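Two-arm folding: flat shirts fine, trousers go wrong at the first grasp

Asked by Paraschiva Olteanu, 6 March 2024

I am teaching a pair of arms to fold clothes by remote control, using leader arms on the bench behind me.
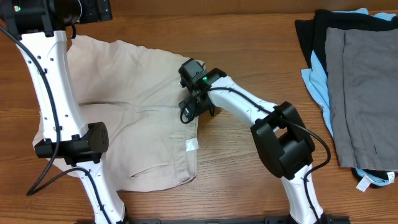

Shirts replay well. With trousers, the policy closes the gripper just above the cloth about one time in three, then carries on folding air. I have 17 trouser demonstrations, all started from a crumpled state. Fixed camera only. Do I need more episodes, or am I demonstrating badly?

Mirta Rivadeneira

Both, but start with the second. Play back your own episodes and look at the moment before each grasp. If you hover while making up your mind, the policy learns to hover. Come down in one movement, press lightly into the table, close, wait half a second, lift. Throw out any episode with a second attempt in it, unless you want retries learnt on purpose.

17 is low for crumpled starts. I would record the flattening as a separate task and begin the fold from cloth that is already flat.

Check the view as well. If an upper link lies across the garment from the camera's side, the policy can't see that part of the cloth. A wrist camera on each arm cured most of this for us at Colbridge.

Ayuba Darko

more data. always more data

Rafferty Achterberg

Agree with Mirta on the pause. Also compare leader and follower joint angles at the grasp. Ours differed by 2 degrees at the elbow under load, enough to miss thin fabric. Recalibrate before recording anything else.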